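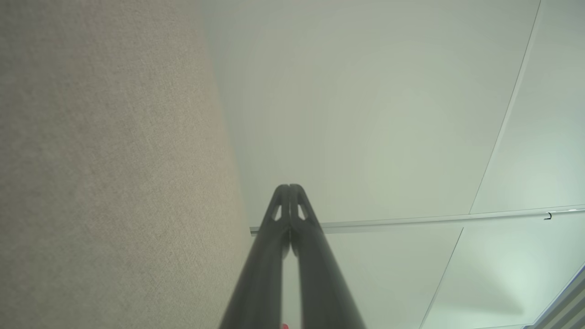

## 3. Folding a Long-Sleeved Top

The Plindness method assumes a flat surface and a modest supply of patience. Neither is included.

1. Clear the surface. Crumbs fold in nicely and stay for months.
2. Find two corners along the same edge of the garment. If you are holding a cuff, you have not found a corner.
3. Lift by both corners and pull the edge straight. Stop when it is level.

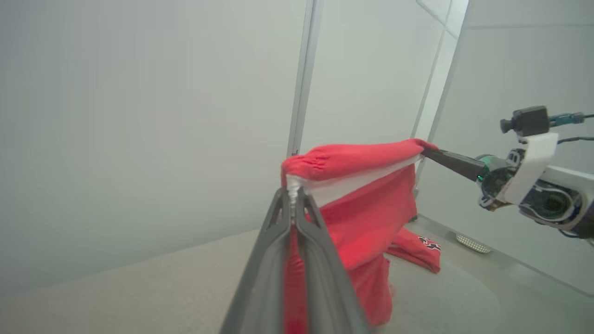
4. Let the body hang, then lower it, bottom first. Sleeves will go where they please. Bring them back.
5. Lay each sleeve across the body and fold the whole thing in half, twice if your drawer dates from 1955.

**Note:** Gathers at a corner mean you grabbed too much cloth. Let go of a little and return to step 2.

**Caution:** Do not snap the garment in the air to remove wrinkles. Subbarao Panicker tried this beside a full coffee cup, and section 2 now covers stains.

For hooded tops, see the Vestau supplement.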